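Drallow saddle

The Drallow saddle is a leather bicycle saddle made in the town of Berley, and for most of its existence it has been better known for what it does to new owners than for anything it does afterward. It consists of a single piece of thick leather stretched between a steel nose and a steel rear plate, with a tension bolt underneath that riders are advised to leave alone and generally don't.

History

The Drallow works opened in 1850 as a harness shop. It turned to bicycle saddles when the local horses began to be outnumbered, a change the owners resisted for as long as they could afford to. The first model kept the harness maker's brass rivets and, according to early customers, much of the harness maker's indifference to human anatomy.

The factory passed to the Shehu company, which shortened the nose and introduced a padded version for touring. The padding sold well. It also held rainwater for days, and the model was withdrawn after 4 years. Unsold examples are now collected, mostly by people who ride something else.

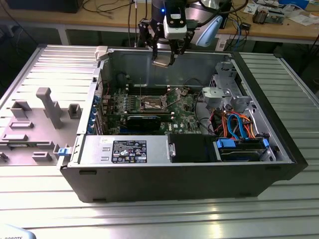

Construction and use

The standard model weighs 633 grams, heavy for a saddle and light for a piece of furniture, the two categories in which it is usually discussed. The hide is soaked, pressed over a mold, dried and trimmed by hand. Breaking one in takes a season of regular riding – longer for light riders, who are told to be patient.

Owners disagree about nearly every part of its care. The printed instructions call for a thin coat of wax on both sides. Cycling writer Ekene Ugwu, who rode one for 2320 miles on the Iltumov road, waxed only the underside and described the result as "comfortable from the second week, if you count standing up." Later printings of the instructions neither endorse nor mention this method.

Variants

A narrow version with titanium rails is sold for racing, though few have been raced. The wide version, intended for upright city bikes, has coil springs at the rear that squeak in cold weather. The company sells an oil for the squeak – it works until November.

See also: Bicycle saddle; Leather dressing; Seatpost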